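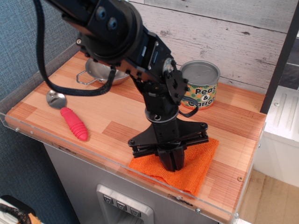 What do you wipe a toy kitchen counter with? A folded terry cloth, barely damp, and a second dry one straight after.

I've had a few people ask since I posted about the play kitchen on Tuesday, so I'll put it all in one thread.

The counter is a printed wood pattern in pale and orange strips. It looks fine from across the room and shows every sticky fingerprint up close. I use plain warm water. Dish soap left a film on ours that took longer to get off than the original mess did.

The clear rim is the part that gets missed. Crumbs collect along the inside of it, right where it meets the counter. An old toothbrush gets them out. Go easy near the screws.

If a screw is loose, tighten it by hand. I used the drill on one and marked the plastic, and Hrefna Hjaltested has mentioned it twice.
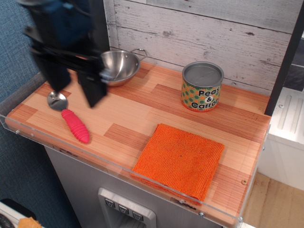 and then I do the pot. The handles are only bent wire, so don't let anybody carry it full of blocks. Ours went out of shape that way and I bent it back with pliers. Wash it with the real dishes and dry it or it gets water spots.

Same with anything that has a ribbed rubber grip. Play dough goes into the ridges and sets. Leave it to dry completely, then pick it out with a toothpick. Wet dough only smears.

The tin of peas and carrots stays on the counter. I check the rims of all the tins for sharp bits before they go out, and any tin with a dent in the seam goes in the recycling.

We used to have a lot more food in there. I took most of it out in May and put it in a Sidurell tub on the shelf. With 4 or 6 things on the counter the kids cook. With the whole tub out they tip it on the floor and leave.

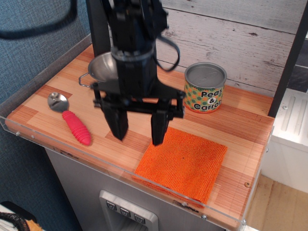 Last edited 7:40 pm

Fixed a typo in the post about the rim.

Cloths: I fold them square and leave one on the counter as part of the set. It gets used as an oven mitt, a blanket, a pizza and sometimes a cloth. Orange is a good colour for this because I can find it under the couch.

They go in a warm wash with the tea towels, no fabric softener. Softener makes terry stop soaking anything up.

Storage question from Samah Amrani: I don't store the pot and utensils separately. They sit on the counter overnight, pot at the back, long things at the side with the handle facing out. Takes a minute to set up and the kids can see what goes where.

For the push buttons on the front I use a cotton bud. Don't spray anything straight at them.
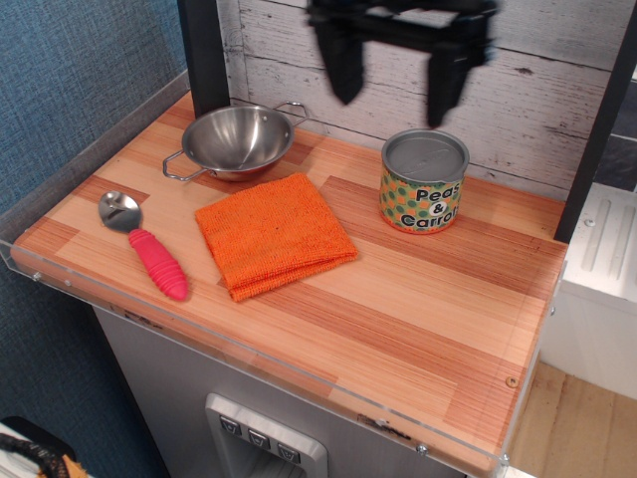 Ketill Sveinbjörnsson replied that he gave up on real tins after one landed on a toe, and his lot now use wooden ones from Jirnance. He says they chip but they're quieter.

Fair enough. I'd do the same with very little kids. Ours are old enough to be told, and they like that the tin is heavy.

Last one. The backboard only needs a dry duster. I've never had to wash it and I wouldn't want to soak painted boards.

Next job is the shelf above the tubs, probably on the weekend.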